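## Call for participants: suturing automation project, Stirnel student robotics group

The Stirnel group is looking for students to join its suturing project, which runs from October to June in the Dorkow lab. The work covers needle handling, thread tracking and knot tying on synthetic tissue pads. The target data set is 3789 labelled trials, each one a single stitch or knot attempt on a pad.

Participants work in pairs, one at the console and one at the bench. A session lasts 60 minutes, including setup and thread changes. After training, each pair is assigned either data collection or controller testing. 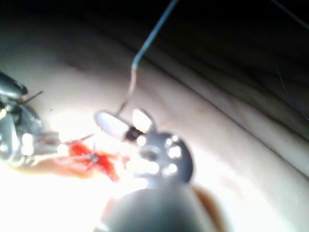

Kekley, from last year's intake, adds that thread handling takes longer to learn than stitch placement, and that applicants should expect to spend the first month on slack control before they tie anything worth keeping.

**Places:** 15

**Requirements**

- Basic Python, or willingness to complete the introductory module before the first session
- Normal or corrected vision; the console uses a stereo display
- One session a week, plus labelling in your own time

Previous surgical or medical training is not needed. Left-handed applicants are welcome and should say so on the form, as the console has to be set up differently.

Participants receive 530 in project credit, paid in two parts. Applications close at the end of September. Forms are available at the Dorkow lab desk until 17:00.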